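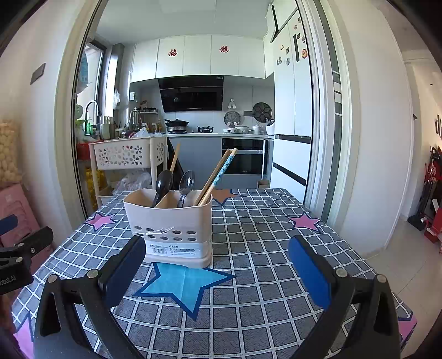 ## Part 2: Getting your first week of dinners into Nekeo

*Last updated August 5, 2023, for the version with the green start button*

Okay, so you've installed Nekeo, made your account and picked a name for your household (ours is "The Hungry Ones" and I'm not changing it). Now comes the part where the planner learns what your family will eat for dinner. I set mine up on the couch with a cup of coffee and it took one long cartoon. Yours might take two if your kids want a vote!

You'll need your phone or tablet, your home Wi-Fi, and some idea of which nights are crazy at your house.

### Adding your people

1. Open the menu and tap **Household**.
2. Tap **Add an eater**. Type a first name or a nickname and pick an age group.
3. Go through the **Won't Eat** list for that person. Be tough here. If your middle one gags on mushrooms, check mushrooms.
4. Tap **Save** before you go back. The app doesn't save for you on this screen, and yes, I lost a whole mushroom list that way.
5. Repeat for everybody, grandparents included if they're at your table most weeks.

**Caution:** Won't Eat and Allergies are two separate lists. Won't Eat only moves a recipe further down the page, where you can still pick it. Allergies hides it completely. Put real allergies under **Allergies**, and keep on reading package labels at the store like you always have.

### Marking your nights

6. Tap **My Week**. You'll see seven gray boxes.
7. Tap each box once for a regular night, twice for a rush night (practice, late meetings, piano) and three times for a night off. The box turns green, then orange, then white.
8. Set **Dinner time**. It starts out at 6, which works great for us, but you can slide it either way. 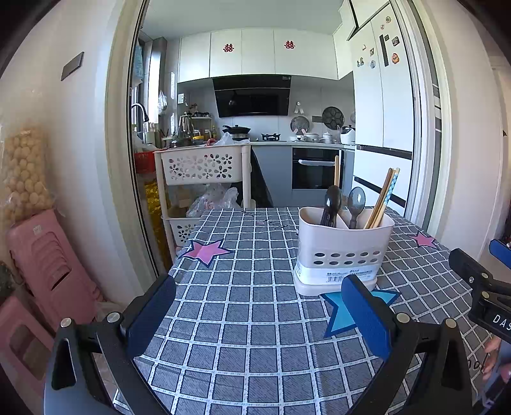 What happens when practice gets moved and my orange night is suddenly on the wrong day? That question came in under Part 1, and the answer is easy: press and hold the orange box, then drag it where you want it. The dinner goes along with it, and so does anything you've typed in the note field. The shopping list keeps its old order until you pull down to refresh, so do that before you leave for the store.

### Picking recipes

9. Tap **Fill my week**. Nekeo comes with 2,626 recipes, and after all our allergies and picky stuff we still had 1,552 to choose from. If your number looks tiny, go back to step 3 and see if you got carried away.
10. Look over what it gives you. Tap the heart on anything you like and the arrow on anything you don't. The arrow swaps in a new recipe right away.
11. Stuck? Turn on **Rush only**. That cuts things down to the quick ones, 271 of them at our house, and there's a really good black bean soup in there (add more lime than it says!).
12. When the week looks right, tap **Lock**.

**Note:** Locking doesn't trap you. You can still change a dinner afterward, but the app asks you twice. I like that part, mostly on days when small people get hold of my tablet.

### Sending the list to your store

If you shop at Semple, you can send your list straight over for pickup.

13. Tap **List**, then **Stores**, then **Semple**.
14. Sign in with your store account. This is a different password from your Nekeo one.
15. Uncheck whatever you already have at home. Go stand in front of the pantry for this. I have bought so much cumin.
16. Pick a time and tap **Send**.

**Caution:** Once the list is sent, adding a recipe in Nekeo won't add the groceries to your order. You have to open the Semple app and put them in by hand. 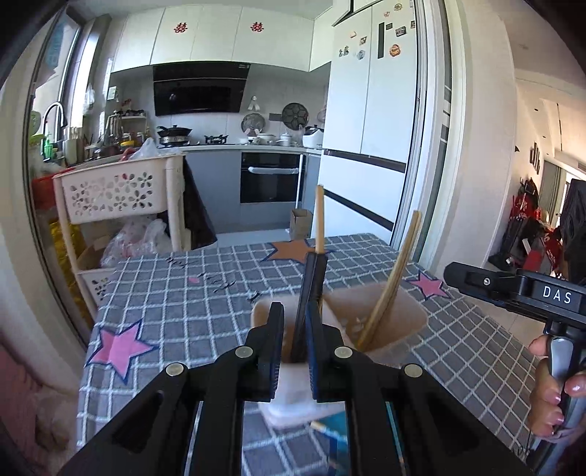 My list came through with every single thing doubled, one reader wrote, and she'd already tried signing out. If that's you too, look under **Household** for a second copy of your home. It happens when two grown-ups both tap **Create** when one should have tapped **Join**. Have the second person leave the household, then join again with the code from the first person's phone. Your hearts and your locked week stay put. You'll have to enter that person's Won't Eat list again, sorry!

### If you're coming over from Dronda

I used Dronda until January, and you can bring your old favorites with you.

17. In Dronda, go to **Settings** and choose **Export**. Email the file to yourself.
18. Open the email on the device that has Nekeo on it and tap the file.
19. Choose **Add to my recipes**. Don't choose **Replace** unless you want your new hearts gone.

**Note:** Photos don't come across, and neither do star ratings. Check serving sizes on anything you cook a lot. My chili came in set to serve one.

Part 3 covers lunches, leftovers and the snack drawer setting.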